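Pledside bench cell – inspection checklist with comments
Jun 18, 2022
Checked by: Rhodri Kneath. Second reader: Nazareno Parisi
Unit under review: Pledside single-arm kit for desktop PC strip and refit, on loan from Castillo
Marks used: OK / OK with comment / Redo / Open

I've wanted to get my hands on one of these for ages, so forgive the length of some comments. Marks first, chat after.

Section 1. Before power

1.1 Arm base bolts tight, paint marks in line – OK
1.2 Table slots clear of loose screws – OK with comment
Two case screws in a slot from the last job. Lifted out with the magnet. The slots are lovely for clamping, but they swallow anything small, so please run a finger along them at each changeover.
1.3 Emergency stop within reach of the operator's normal seat – OK
Tested from both sides. It clicks in firmly and needs a proper twist to let go, which I like very much.
1.4 PC unplugged from the mains and left to stand for 180 seconds – OK
The kit manual doesn't ask for the wait. Castillo should add it, and Iñaki Manzano has said he'll pass that on.
1.5 Power supply in the PC unopened – OK
Stays shut. No one opens a power supply on this bench, and the arm isn't taught to either.
1.6 Wrist strap worn by anyone touching the board – OK

Section 2. Gripper and wrist

2.1 Finger screws tight – OK
2.2 Finger tips free of burrs – OK with comment
One tiny rough spot, dressed with fine paper. Cycle counter on the controller reads 3,532, and for that many grips the tips are in wonderful shape!
2.3 Wrist camera bracket firm when pushed by hand – OK
2.4 Arm cable has slack through the full turn of the wrist – Redo
It clears, but at full turn it brushes the rear of the case. Move the first clip up the arm and test again.
2.5 Slow approach to the processor area, hand on the stop – OK with comment 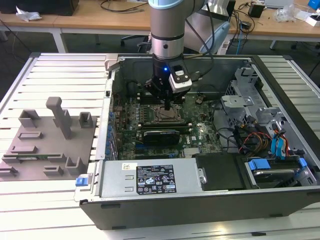
My favourite part of the whole visit. The speed limit held all the way down, and I never felt tempted to press anything. Emiliano Nieto ran the same approach from the taught point 19 times and got no alarms. I would still like the slow zone to start a little higher over the board, as the drive cage stands well up on one side and a badly placed case would bring the two close together.
2.6 Arm holds position when the stop is pressed mid-move – OK
No sag that I could feel with a fingertip under the gripper.

Section 3. Fixture plate and case

3.1 Plate fixed to the table, no rocking – OK
3.2 Printed holders free of cracks – OK with comment
All sound. The tall T-shaped post is the one I'd watch, so bend it gently with a thumb each week. Drollbridge can print a spare, and we should have one in the drawer.
3.3 Parts sit in their slots without being forced – OK
The slots grip a thin circuit board nicely. Really well judged.
3.4 Case lying on its side, flat to the table – OK
3.5 Loose power and data leads kept out of the arm's path – OK with comment
They stay on the drive side at present. A soft tie would do it for good. No wire ties, please, they scratch.
3.6 Approach to the memory slots, same speed limit as 2.5 – OK
Ran it with the grip force at the lowest setting. Ramiro Barrios asked whether we could go up one step, and I'd say yes once 2.4 is cleared – not before.

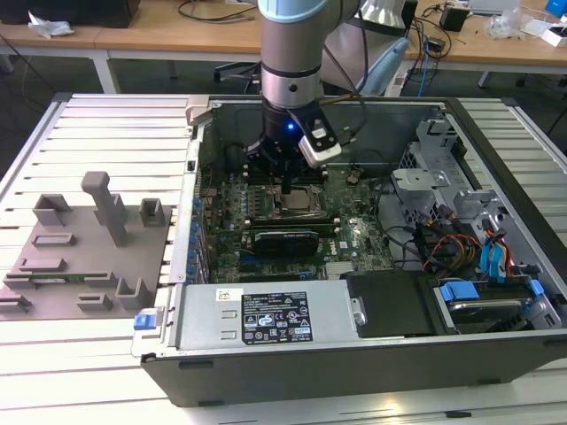 Section 4. Paperwork and handover

4.1 Risk sheet signed by everyone who runs the cell – Open
Ramiro still to sign.
4.2 Manual on the bench, right edition – OK with comment
Page on gripper changes is very clear. Page on fault codes is not; code 672 is listed twice with different advice. Sadia support told us to follow the second entry. I've pencilled that in.
4.3 Loan agreement covers worn finger tips – OK
4.4 Date set for next full check – OK
November, sooner if the arm is moved.

Result: fit for supervised use at the slow speed. Full speed stays locked until 2.4 is redone and 4.1 is signed. Emiliano has the key.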